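# 생활용품 관리 수업 3주차: 욕실 물건의 재료와 세척

담당: Siebe Van Beek / 수업 시간 90분 / 준비물: 마른 수건 2장, 중성세제, 못 쓰는 칫솔

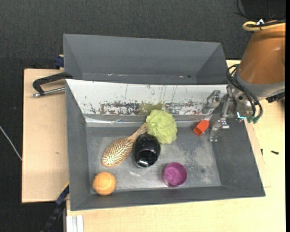

지난 시간에 우리는 주방의 물건을 재료에 따라 나누었습니다. 오늘은 같은 방법을 욕실과 현관 근처의 물건에 사용합니다. 물건을 종류로 나누면 쉽지만, 씻을 때는 재료가 더 중요합니다. 예를 들면 나무 빗과 연두색 샤워볼은 둘 다 몸에 쓰는 물건이어서 한 바구니에 넣는 사람이 많습니다. 그러나 나무는 물을 먹고, 망은 물을 틈에 잡고 있습니다. 그래서 둘을 붙여 놓으면 나무 쪽이 먼저 상합니다. 테니스공은 욕실 물건이 아니지만, 겉의 털이 먼지를 모으기 때문에 이번 주 표에 같이 넣었습니다.

## 1. 나무 빗

- 머리카락을 먼저 손으로 뺍니다. 젖은 머리카락은 잘 안 빠집니다.
- 세제를 조금 묻힌 칫솔로 나무 핀 사이를 닦습니다. 핀의 방향을 따라서 닦으세요.
- 물에 담그지 않습니다. 이것은 시험에도 나옵니다.
- 핀이 아래로 가게 놓고 그늘에서 말립니다.

손잡이가 긴 빗은 손잡이와 머리가 만나는 부분에 때가 많이 남습니다. Cormac Hegarty 선생님의 실습반에서는 이 부분을 면봉으로 닦는데, 저는 칫솔도 충분하다고 생각합니다.

## 2. 샤워볼

미지근한 물에 세제를 풀고 15분 담급니다. 꺼내서 흐르는 물에 여러 번 눌러 헹굽니다. 비틀어 짜면 묶은 끈이 약해집니다. 말릴 때는 반드시 걸어서 말리고, 바닥에 놓지 않습니다. 교재 Nusine에는 교체 시기가 한 달로 되어 있으나, 우리 수업에서는 냄새와 망의 늘어남을 보고 판단합니다.

## 3. 컵

컵은 안쪽보다 바닥의 둥근 테두리가 문제입니다. 물이 고여서 미끄러운 막이 생깁니다. 안쪽 색이 진하면 물때가 눈에 잘 안 보일 수 있으니 손가락으로 만져서 확인하세요. 보관할 때는 엎어 두되, 아래에 공기가 통해야 합니다.

## 4. 테니스공

마른 솔로 먼저 털고, 젖은 수건으로 가볍게 닦습니다. 솔기의 홈은 칫솔을 씁니다. 물에 담그면 속까지 마르는 데 시간이 많이 걸립니다.

## 5. 금속 표면의 얼룩

갈색 얼룩은 모두 녹이라고 말할 수 없습니다. 세제로 지워지면 때일 가능성이 큽니다. 안 지워지면 구석의 작은 면적에 먼저 시험해 봅니다. 거친 수세미는 표면에 상처를 내고, 그 상처에 다시 물이 남습니다.

## 과제

집에 있는 물건 3개를 골라 아래의 표를 채우세요. Culton 실습실의 물건을 사용해도 됩니다.

| 물건 | 재료 | 물에 담가도 되는가 | 말리는 방법 |
|---|---|---|---|
| | | | |
| | | | |
| | | | |

재료를 모르면 "모름"이라고 쓰고, 왜 모르는지 한 줄을 적어 주세요. 다음 시간에는 천과 고무를 합니다.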